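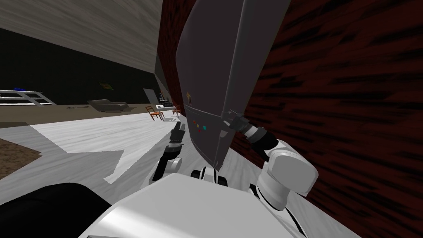 The Wavinholm record player: a few months in

I inherited a crate of my uncle's records last year, mostly late-sixties folk and protest stuff with a bit of jug band thrown in, and for ages they sat in the hallway because I had nothing to play them on. I finally bought the Wavinholm in June. It's the belt-drive model with the built-in preamp, and I have been boring everyone I know about it ever since.

Setup

It took me 17 minutes from opening the box to hearing music, and I'm hopeless with this sort of thing. You seat the platter, loop the belt over the pulley (there's a ribbon to help you, use it!), screw on the headshell and balance the arm. The booklet walks you through the counterweight in plain language, with the tracking force already marked for the cartridge it ships with. My only grumble is that the belt step is printed on the back page, after the bit where you've supposedly done it.

Sound

Gorgeous. I run it into a pair of old Gratbridge bookshelf speakers that I'd always thought were a bit dull, and they've woken right up. Acoustic guitar has that woody thump to it, and on the live recordings you can hear the room, the coughs, somebody clapping off the beat at the back. There's a side-long singalong on one of the festival albums that I must have heard 100 times on a cassette in Mum's car, and I'd never noticed the harmonica until now.
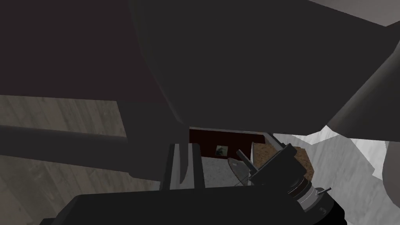
Loud modern pressings are fine too, though the stock cartridge gets a little splashy on the inner grooves. I borrowed the Ocampo upgrade stylus from the shop in Dornthorpe for a weekend to compare. It tidies up the esses and gives you a touch more bass. Is it worth the extra? If you play a lot of vocals, yes. I gave it back on the Tuesday and was humming and hawing about it by dinner time, so draw your own conclusions.

Living with it

The cue lever is damped beautifully - it comes down so slowly the first few times that I thought something was wrong. Speed changes are done with a switch on the front, so no lifting the platter to play your singles. The auto-stop works on all but 13 of my uncle's records, and those are the ones with very long run-outs, which I can forgive.

The dust cover is the weak point. It scratches if you look at it sideways, and the hinges don't hold at anything less than fully open. The feet could also be softer. I've got floorboards that bounce, and until I moved the whole lot onto a heavier shelf the needle would skip whenever the dog came in for his tea.

Who it suits

Anyone with a box of old vinyl and no desire to spend a fortune or learn a new hobby's worth of jargon. If you already own a fancy external preamp you can switch the built-in one off at the back, but you'd probably be shopping a shelf higher anyway.

I'd give it four and a half out of 5, with the half mark lost on that cover. I'm up to the letter M in the crate and there's a whole sleeve of what look like peace march recordings coming up next - favourite job of the weekend, easily.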